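The Basket by the Door

By Seren Eynon

Most homes have one basket that does more work than the rest. In the house on Stuven Street where Morfudd Trevor has lived for 16 years, it sits near the front door and takes in whatever comes off people as they walk through. Mail goes in, and so do gloves, dog leads, library books and the tablet when it needs to be somewhere other than the couch.

Trevor runs Juletley, a small repair and resale shop for woven goods. She sees a lot of baskets that have been used hard, and she has opinions about which ones hold up. Size matters less than people think, she told me. She looks at the rim first, then the corners, then the base.

"A basket gets picked up by the rim a thousand times," she said. "If the rim goes, you have a mat with sides."

Natural or Resin

The baskets that come into the shop fall into two groups. Natural ones are made of willow, rattan, seagrass or rush. They are light and they can be mended, and they don't like a damp porch or a spot over a heating vent. Dried-out willow snaps at the bends. Seagrass sheds, and if it stays wet it smells.

Resin and other plastic weaves are easier to live with. They wipe clean and most of them can be rinsed outdoors. The drawback is that a broken strand can't be soaked and woven back in the way willow can. Trevor trims the end and glues it, or ties it down with waxed thread.

Color makes less difference to wear than to housekeeping. Dark brown hides scuffs and handprints and shows dust. Pale weaves do the opposite. For a hallway, Trevor usually points people to the dark ones.

The rim on a dark basket is also where the finish is easiest to judge. Look at it in side light and run a thumb along the coils. They should be close together and even, and the thumb shouldn't catch on anything.

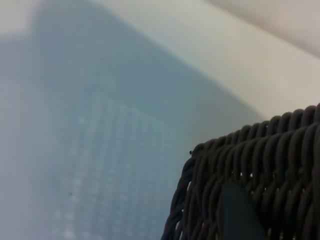 What Goes In It

An open weave lets air through, which helps with gloves and scarves. It also lets small things out. Keys, coins and earbuds will work their way to the bottom and sometimes through it, so Trevor puts a shallow dish inside for those. Flat items, such as folders or a tablet, go in upright against the side, where they can be found without emptying the whole basket.

She clears hers every 10 days. Anything still in it that has a place elsewhere goes there, and the paper gets sorted over the recycling bin. Her husband used to call it the lost property office. He has his own basket now, upstairs.

Cleaning

Tip the basket upside down outside and tap the base. Go over the weave with a dry paintbrush, working along the strands. For a resin basket, follow with a cloth and warm water with a little dish soap, then leave it on its side until the inside is dry. Natural fibers get a barely damp cloth and no soap.

Check the corners while the basket is empty. A loose strand there is a five-minute job if it is caught early. Trevor charges $4 for that at the shop, and she will show you how to do the next one yourself.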